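Household Reference > Linen and Textiles > Folding > Towel, folded

Towel folding
Eleni Petek, revised November

Towel folding is the reduction of a flat towel to a compact, layered shape for storage, carrying or display. The term covers bath, hand and kitchen towels in looped or microfibre cloth. Related entries deal with napkin folding, sheet folding and the rolling of bath mats.
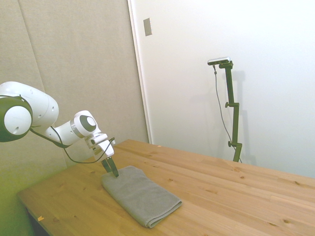
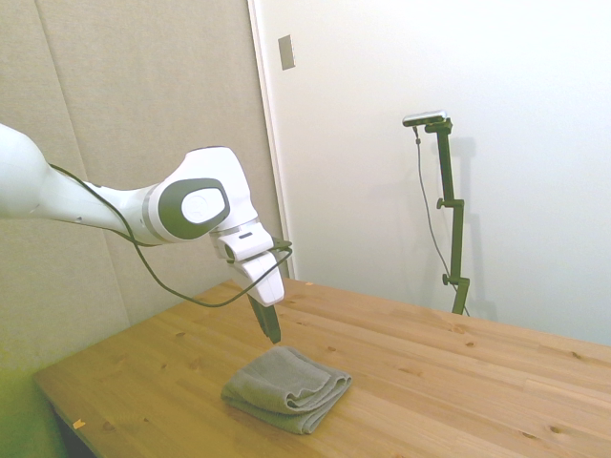

Folded grey towel on a wooden table.

Principle

A towel is folded by bringing one edge over to meet another, so that the number of layers doubles with each fold. Two folds give four layers, and three give eight. Thirds are also common, and are preferred where the shelf is narrow. The side on which the cloth turns back on itself is called the folded edge; the side on which the hems lie one over another is called the open edge. In a stack the folded edge normally faces outwards.

Thick cloth does not turn sharply. Each layer has to travel round those inside it, and the outer layer therefore falls slightly short of the inner ones at the open edge. The effect is known as creep. It is small in a thin kitchen towel and plain to see in a heavy bath towel, where a correction is made by setting the upper hem a little beyond the lower one before the final fold is closed.

Common forms

The long fold is made by folding lengthwise only, in halves or thirds. It gives a narrow strip suited to a rail. The strip may be left as it is or turned once more across its length.

The block fold continues from the long fold, turning the strip across its length until a short rectangle results. It is the usual form for cupboards. The Lulerlow fold is a block fold in thirds with the last third tucked into the pocket formed by the first — a method that holds its shape when carried but leaves a raised band across the middle.

The roll takes up less width than the block and is used in baskets and travel bags. It is unsuited to tall stacks.

Surface

A flat, dry surface at least as wide as the half-folded towel is needed. A bare table is better than a bed, which gives under the hand and lets the lower layers shift. Planked tops are satisfactory if the boards are smooth; raised grain or open joints may catch the loops of terry cloth. The lines between boards can serve as a guide for squaring the edges.

Creases and bulging

Creases in the top layer usually come from cloth that was not smoothed before the last fold. They are removed by opening that fold only, drawing the flat of the hand from the folded edge towards the hems, and closing it again. Bulging along the folded edge is a property of the pile and cannot be pressed out for long.

Weight of cloth

Towelling is graded by mass in grams per square metre. The Issa tables, used elsewhere in this reference, begin at 100 for thin drying cloths and end at 800 for the heaviest bath sheets. Cloth in the upper part of the range is seldom folded more than twice in the same direction — the block becomes unstable and tends to open.

See also: Airing cupboard; Hem; Pile; Terry cloth.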